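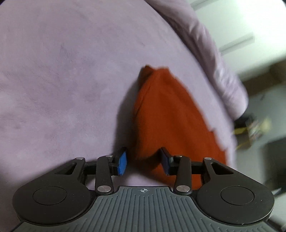
Clothes at Home, Sistberg: places open until the end of August

Call for participants: households wanted for a study of everyday clothes

Bakke is looking for 100 households in and near Sistberg to keep a diary of what they wear, wash, mend and put away. The diary runs for 28 days. We would like to hear from people living alone, couples, families and shared houses. You do not need to be interested in clothes, and you do not need to own a washing machine.

What you would do

At the start you choose seven garments that belong to adults in the household. They should be things in normal use. Each evening you fill in one page: which of the seven were worn, for how long, whether they were aired, brushed, washed or repaired, and where they were put afterwards. If nothing happened to a garment, leave its line blank.

We also ask for one visit to your home. This takes up to two hours and can be in the daytime or evening. The visitor will go through the seven garments with you and note the fibre content, any wear at the cuffs and elbows, and repairs. Please keep care labels on if they are still there.
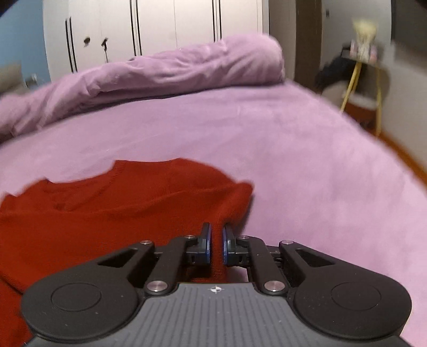
Margit Fjeld
Study coordinator, Bakke

Knitwear is the part we know least about, so at least two of the seven should be knitted. A plain jumper like the red one on the bed is fine. Hand-knitted or shop-bought makes no difference, nor does the fibre – wool, cotton and acrylic are all useful to us.

Who can take part

You must be 18 or over and expect to be at home for most of the diary period. A night or two away is not a problem. One person fills in the diary, but everyone whose clothes are included has to sign the consent form. Staff of Bakke and their households cannot take part.

Payment

Each household receives 1,000 kroner when the completed diary is returned. If you stop early you keep the diary and we pay for the full weeks you have done.

How to apply

Ask for a form at the Bakke front desk in Sistberg, or by post. Tell us how many adults live with you and how you usually do your laundry. Forms are read every Tuesday and you will get a reply either way. Paper diaries are sent out first – an online version is available on request.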